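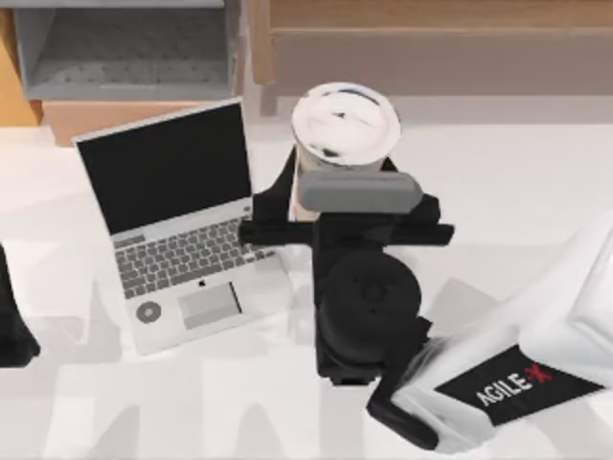 Can a robot arm clear a desk yet?

It can clear some of it, slowly, if you choose the objects and you stay near. This page explains how to test one such chore at your own place. I wrote it after a winter of trials at our small workshop in Durbridge, and I keep to what worked for us.

Start in simulation

Build the desk in the simulator before you touch a real one. A laptop and a paper cup with a domed lid are enough for a first desk. Put them close together, because on real desks they are close together. A cup that stands alone in the middle of a table teaches you very little.

Set the screen of the laptop open. Most people leave it open, and the raised screen is one more thing the arm must not touch.

Choose the grip height

With a cup, the middle of the body is a good place to begin. If you hold it too high, the fingers can push the lid off. If you hold it too low, the cup leans when it is lifted. Close the fingers in small steps and write down the opening at which the cup stops sliding. Paper gives way easily – a simulator with stiff objects will not show you this.

Plan the way out

Lift first, then move sideways. Our first plan did both together and the cup passed over the keyboard, where no owner wants to see it. Nayeli Montes changed the path so that the cup goes straight up and then away from the laptop. Keep the speed low for the whole path, also when the gripper is empty.

Repeat, then go to the real desk

We ran 300 trials in simulation and the arm finished 230 of them. Most failures came at the moment of letting go, when one finger stayed against the cup and pulled it over. Open the fingers fully and wait a moment before you move back.

For the real desk, use an empty cup and a laptop that does not work any more. Have 2 people present, one at the stop button. Philomena Tully does this for us and she presses early, which I recommend.

What to expect

A person does this chore in a moment and does not think. Our arm needs far longer, and it needs to know where to put the cup. It cannot judge whether you have finished your coffee. For wiping the table afterwards we still use a cloth and a hand.

The settings for the gripper are in the Nandska notes, under Cups. Please check them again if you change the finger pads.

Last changed 11/5/24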